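Kapitel 7
Wer hält das Mikrofon? Lokalradio und der Streit um die Sendezeit

Als ich in Trernosen mein erstes Praktikum beim Radio gemacht habe, dachte ich, Nachrichten seien einfach das, was passiert ist. Nach ein paar Tagen in der Redaktion war ich davon kuriert! Ein Wasserrohrbruch flog aus der Sendung, weil die Gemeinderatssitzung länger gedauert hatte (und die war wirklich zäh). Irgendjemand entscheidet also immer, und um dieses Entscheiden geht es jetzt. 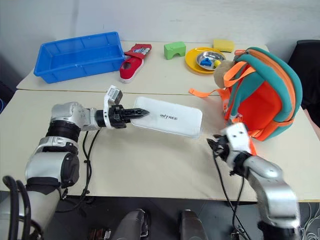 Abb. 7.1 Weiße Schachtel mit der Aufschrift „UNITREE“, im Hintergrund ein Rucksack

Nehmen wir den Sender Wellgate. Dort dauerte die Abendsendung früher 30 Minuten, und im Februar kamen bei einer Umfrage 715 Fragebögen zurück. Viele wollten mehr aus den Dörfern hören und weniger aus der Hauptstadt. Klingt eindeutig, oder? Ich habe mir die Bögen damals angesehen und war mir danach weniger sicher als vorher — geantwortet hatten vor allem Leute, die ohnehin jeden Abend einschalten.

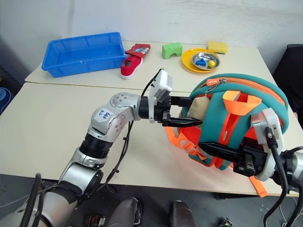
Und damit sind wir schon mitten im Thema: Ein Sender kennt sein Publikum meistens schlechter, als er glaubt. Den Begriff Agenda-Setting kennt ihr vielleicht schon aus Kapitel 2. Wir brauchen ihn hier wieder, dazu kommt das Gatekeeping, also die Frage, welche Meldung überhaupt durchs Tor darf. Beides schauen wir uns an der Wochenzeitung Tenonis und am Sender Wellgate an. 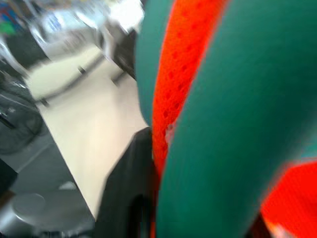 Abb. 7.2 Netzgewebe in Orange neben türkisfarbenen Flächen

Lest vor dem nächsten Abschnitt bitte den Quellentext M1 und notiert euch, welche Meldung ihr selbst an den Anfang gestellt hättet.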